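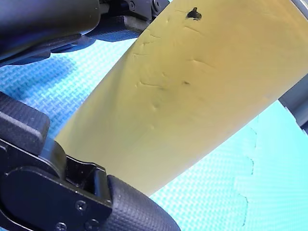 淡い黄色のフォーム材と、これを上下から挟む黒色のグリッパ。フォーム材の表面にはしわと浅いくぼみ、上部に小さな破損箇所が見られる。

柔らかい物体の把持は、産業用ロボットの導入が進んだ現在も、現場の調整作業に多くを負う領域である。ヴリヴィエ(Vulivier)研究所の把持計測グループは、対象物の損傷の進み方そのものを計測の手がかりとする手法「ラマナ(Ramana)法」を開発し、このほどその評価結果を取りまとめた。グループを率いるタラ・ハッタル主任研究員と、実験系の設計を担当したノウラ・サッバーグ研究員に、手法の考え方と今後の課題を聞いた。聞き取りは2024年4月21日、同研究所の実験室に隣接する会議室で行った。

研究の出発点は、把持の成否だけを記録する従来の評価に対する疑問であったという。ハッタル氏は次のように語る。「持ち上がったか、落としたか。その二値で成績をつけると、強く握るほど良い制御だという結論に近づいてしまいます。剛体であればそれでも大きな支障はありません。しかし発泡材のように変形が残る物体では、持ち上げに成功した試行のなかに、対象物を傷めた試行が相当数含まれているのです」

同グループが以前に用いていた評価では、一つの試験片を数回把持したのちに新しいものと交換していた。条件をそろえるための標準的な手順であるが、これでは累積的な損傷が記録に残らない。ラマナ法では、逆に同一の試験片を使い続ける。把持を繰り返し、所定の回数ごとに表面の状態を撮影し、指先の力の記録と突き合わせる。試験片一つあたりの把持回数は500回とし、100回ごとに記録を取る区切りを設けた。

「最初にこの案を出したとき、試験片のばらつきを結果に持ち込むだけではないか、という指摘を所内で受けました」とサッバーグ氏は振り返る。「もっともな指摘でしたので、同じ原反から切り出した材料に限定し、切り出しの向きも統一しました。それでも差は残ります。残った差は隠さずに、試験片ごとの曲線としてすべて報告書に載せることにしました」

表面に現れる変化は、大きく2種に分けて扱われる。しわやくぼみのように材料が押されて生じるものと、裂けや欠けのように材料が失われるものである。前者を「圧痕」、後者を「欠損」と呼び、別々に集計する。この区分は当初の計画にはなく、予備試験の途中で加えられた。

ハッタル氏によれば、両者は進み方が異なる。「圧痕は早い段階から現れ、その後は増え方が緩やかになります。欠損はなかなか現れませんが、いったん生じると、その縁から広がっていきます。両者を一つの指標にまとめていたころは、曲線の途中に説明のつかない折れ曲がりがありました。分けて描き直したところ、折れ曲がりは欠損の発生時期と重なっていました」

総把持回数は約3,000回に及んだ。比較したのは、把持力を一定に保つ従来の制御と、指先の滑りの兆候に応じて把持力を増減させる制御である。後者では欠損の発生が遅れる傾向が認められた一方、圧痕については明確な差が得られなかった。報告書はこの点を留保付きで記載している。

圧痕に差が出なかった理由について、サッバーグ氏は慎重な姿勢を崩さない。「力を小さくすれば圧痕も減ると予想していました。ただ、滑りに応じて力を変える制御では、握り直しに近い細かな動きが入ります。その動きが新たなしわをつくっている可能性がありますが、現在の撮影間隔では確認できません。可能性として書くにとどめました」

指先の面の性状も、結果に影響する要素として議論の対象となった。凹凸のあるパッドは滑りにくく、小さな力でも対象物を保持しやすい。他方、接触が細かな突起に集中すれば、柔らかい材料の表面には負担となり得る。同グループは今回の評価においてパッドの形状を変更せず、制御の違いのみを比較対象とした。

「パッドを替えれば数値は良くなるだろう、という声は協力先からもいただいています」とハッタル氏は述べる。「ですが、制御と指先を同時に変えれば、どちらが効いたのか分からなくなります。順番の問題です」

協力先の一つであるプラルナンス(Plarnance)社は、緩衝材の箱詰め工程への適用を検討している。同社が関心を寄せるのは、把持力の最適値よりも、傷み始める時期の見積もりであるという。製造工程で一つの部材が把持される回数は限られており、その範囲で欠損が生じないことを示せれば足りるためである。ハッタル氏は、こうした使い方は研究側では想定していなかったと認めたうえで、「評価手法としては、むしろ自然な用途かもしれません」と付け加えた。

課題として両氏がそろって挙げたのは、欠損の判定である。現行の手順では、撮影した画像を担当者2名が独立に確認し、判定が割れた箇所は協議のうえ決定する。表面の小さな暗部が汚れであるのか、材料の欠けであるのか、画像のみでは決めがたい場合がある。

「斜めから光を当てた画像を加えると、判定の一致は良くなります。しかし撮影の手間も増えます」とサッバーグ氏は説明する。「自動判定も試みましたが、しわの影を欠損と誤る例が多く、今回の集計には使用していません。判定が割れた箇所の一覧は、協議の結果とともに付録に収めました」

試験片の保管方法も見直しの対象である。発泡材は把持を終えた後も形状が少しずつ戻るため、撮影までの待ち時間によって圧痕の見え方が変わる。評価の前半では待ち時間の管理が十分でなく、該当する試験片の圧痕データは参考値として扱われている。後半からは待ち時間を固定し、記録票に開始時刻の欄を追加した。

次の段階では、ダルウィーシュ(Darwish)試験室と共同で、別の設備による再現試験を行う。同試験室には手順書と記録票の様式、ならびに同じ原反から切り出した試験片をすでに引き渡した。制御プログラムについては、先方の設備に合わせた書き換えが必要となり、その範囲を両者で協議している。

再現試験で異なる結果が出た場合の扱いを尋ねると、ハッタル氏は「そのまま公表します」と答えた。「欠損が遅れる傾向は、当所の設備の癖によるものかもしれません。そうであれば、手順書のどこかに書き落としがあるということです。手順書の改訂は、再現試験の記録がすべてそろった後に着手する予定です」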